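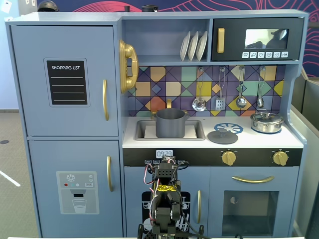
Home > Kids' rooms and playrooms > Play kitchens

Play kitchen in a waiting room - how do I keep it from turning into a landfill?

Posted by Rahel Steiner
Jul 1, 2023
47 views

I look after the front office of a small family dental practice, and last October my boss decided the waiting room needed a play kitchen. I was in favor. I am still mostly in favor. The children who used to lick the fish tank now cook, and their parents get to read the same magazine in peace.

The kitchen is the tall kind, with a fridge on the left, a shelf with a rack for the plates, a microwave, and hooks over the counter for the ladles and spatula. There's also a gold phone that clips to the side of the fridge, which gets more calls than the one on my desk.

My trouble is closing time. Everything ends up in the sink. The pot goes in first and then the rest goes in the pot. I have found car keys in there (not mine) and a retainer (we knew whose). The plates have a perfectly good rack and spend their days under the chairs.

So, three things. Is there a way to get kids under five to put things back without me standing over them like a prison cook? What do I clean it with, given how many small runny noses come through? And has anyone managed to write on the black shopping list panel on the fridge? I tried ordinary chalk in one corner and it left a faint gray streak that won't fully come off. I don't know if it's a real chalkboard or only dressed up as one.

Budget is whatever I can get past my boss, so assume a sandwich.

Themis Ververidis
Member, 200 posts

I ran a church nursery for six years with a kitchen very much like that, so I'll take these in order.

Putting back: have less stuff. I know how that sounds. We started with a crate of plastic food and took it down to what fit in one shoebox, and cleanup went from twenty minutes to two. Keep the plates, the pot and the hanging utensils, and put the rest in a cupboard you can lock. Then give every item one spot and put a picture of it there. Take photos on your phone, print them small, and tape them where the thing goes. A three-year-old can match a ladle to a photo of a ladle. Some of them get quite bossy about it, and those are the ones you want.

I'd also let the pot live in the sink. It's going there anyway. Call that its home and you've won one argument every day for the rest of your career.

Cleaning: a drop of dish soap in warm water on a cloth, wrung out well, then a second cloth with plain water, then dry it. Do the handles and the phone daily and the big surfaces at the end of the week. For the germ side of things, you work in a dental office, so ask whoever is in charge of wiping down the chairs what they'd allow near toddlers. Whatever it is, try it on the back first. Printed patterns can go cloudy, and so can the little window on a microwave. Don't let water sit along the edges of the counter. Ours swelled up at one corner and looked like it had the mumps.

Loose pieces that are plain metal or plastic can go in a real sink at the end of the day. Check them for splits while you're at it.

Darius Lungu
Member, 6 posts

Glue the plates down. I'm serious. We did it at the barbershop. No complaints so far except from my nephew.

Emil Danzer
Moderator

Please don't glue the plates down.

On the shopping list: if chalk left a streak that won't wipe off, I'd treat the panel as a printed picture of a chalkboard and stop there. Try a damp cloth with a bit of baking soda on the corner you already marked, very gently, and quit if the black starts to look shiny. Then get a clear cling sheet, the reusable kind sold for windows, cut it to size and let the kids use washable crayon on that. Mine came in a pack for 99 cents, so the sandwich should survive.

One more thing, and check it before Monday: make sure the kitchen is fastened to the wall. Tall fridge, small climbers, handles at a handy height. Look for the anchor strap that came with it, and if it's missing, a furniture strap from the hardware store will do. Get the right fixing for your wall.

Rahel Steiner

Thank you, all. It was not fastened to the wall. It will be by Monday, as my boss has been relieved of his drill. The pot now officially lives in the sink. Photos are printed and I'm out of tape.

Darius, I thought about it longer than I should have.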